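Moving the piano, and other December nonsense

So the piano is finally in the front room. It came from a lady over in Birnenthorpe who wanted it gone before Christmas, and the deal was that it was free if I could shift it myself. Free! I said yes before I'd measured a single doorway, which tells you most of what you need to know about me.

Getting it here cost 400 pounds in the end, so not very free at all, and then the tuner came and sucked his teeth at it for almost an hour. Two of the low notes still buzz. He says it needs to settle and that I should leave the lid shut and keep it well away from the radiator, so the sofa has had to go under the window and I now watch telly with my neck at a funny angle.

I haven't played since I was 14 and my hands have forgotten everything. I can do the right hand of one carol, slowly, if there's no one in the house. My old teacher used to put pennies on the backs of our hands for scales and you lost them if they slid off, and I swear I sat down and felt for them!

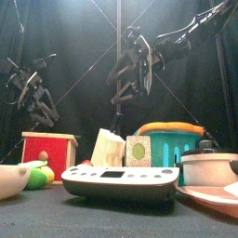 A crowded table and black curtains.

Anyway, Precious Engelbrecht from choir has lent me her old beginner books (all pencilled over, with little cross faces next to the hard bars) and I'm doing 4 pages a week. Left hand only on the bad days. She reckons I'll manage a duet by Easter, and I reckon she hasn't heard me yet.

If anyone round Lillmont way has a piano stool going spare, please shout. I'm on a kitchen chair with two cushions and they keep sliding off the back.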